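Cable rules, clamps and other things I've gotten bossy about

So I've been at Lindsay for a while now, and somewhere along the way I became the person who writes the rules for the bin picking cell. I did not ask for this! I complained about the cabling twice in one week and the next thing I knew there was a shared document with my initials at the top.

A few of you wrote after the August post asking what our house rules look like, and whether we follow the big published safety standards. Yes, we have a risk assessment, and yes, it goes through people who know far more than I do. I'm not going to paraphrase a standard on a blog where I also post soup recipes. What I can talk about is the layer underneath, the boring shop-level stuff that tells you whether you're allowed to press go on a given morning.

Ours started as a copy of the rules from the Ballareo site, which ran to 127 items. I have a lot of affection for the Ballareo folks but I have never met a human being who reads 127 items before coffee. We cut it to 40, and I'd still like to lose a few. Most of the ones that went were duplicates (there were three different ways of saying "close the gate") or things that belonged in the maintenance binder anyway.

The section I fought for is cables. On an arm that size the cables are what's going to hurt your week. Everything that runs out to the tool gets strapped to the arm, and the slack goes at the wrist, where the turning happens. Too little and you're yanking on a connector every time the last joint rotates. Too much and you've made a lasso. Before any new program runs, we jog the wrist slowly to both ends of the range it'll use and somebody watches the loop the whole way. If it touches the bin wall, the program waits. I don't care if there's a visitor coming.

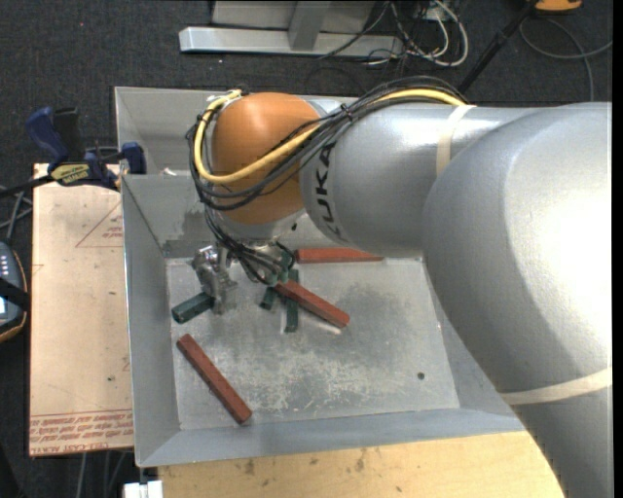
The KUKA over the bin, red bars and green blocks. Check out that yellow cable going around the wrist.

Next up, clamps. If a thing is inside the arm's reach and it isn't bolted down, it gets clamped or it gets taken away, and this goes for boards and fixtures too. We use ordinary bar clamps for quick setups, and I know some people find that a bit garage-y, but a clamp you can see is a clamp you can check. The rule says you put your hand on it and push. Looking at it from the doorway doesn't count. The other half of the rule (people forget this half) is that the clamp itself is now an obstacle, so it goes into the collision model with its handle at whatever angle you left it. Turn the handle, update the model. I've had grumbling about this one and I remain unmoved.

The handheld controller has its own short paragraph. Whoever is teaching a point has it in their hands, and while they have it, they're in charge of the cell. No shouting "just nudge it left" from across the room. When you put it down, the arm is stopped first, and you put it somewhere you can grab it again without leaning into the work area. We teach at reduced speed, always, and the first run of anything new goes slowly too, even if it's a program that worked beautifully last month. Especially then, in my opinion, because that's when everyone relaxes.

Then there's the mix test, which came over from the Skarnstead project and which I've grown to love. A new grasp setting has to get through 50 picks in a row from a jumbled bin before it can be called done. You shuffle the parts by hand between rounds with the arm locked out, and you don't get to arrange them nicely! Parts lying across each other are the whole point. A drop means you go back to zero. I've seen very grown-up engineers plead for a do-over at pick forty-something and the answer is no, but there are cookies.

What I haven't solved is the floor. Our rule says no loose cable in the walkway, and then everyone argues over what the walkway is. Sesmont apparently paints theirs, which we can't do on carpet, so I've been looking at cable covers and the low-profile ones cost more than I expected. If you've got some you like (and that a cart can roll over without a fight) leave me a comment, I'm placing the order at the end of the week.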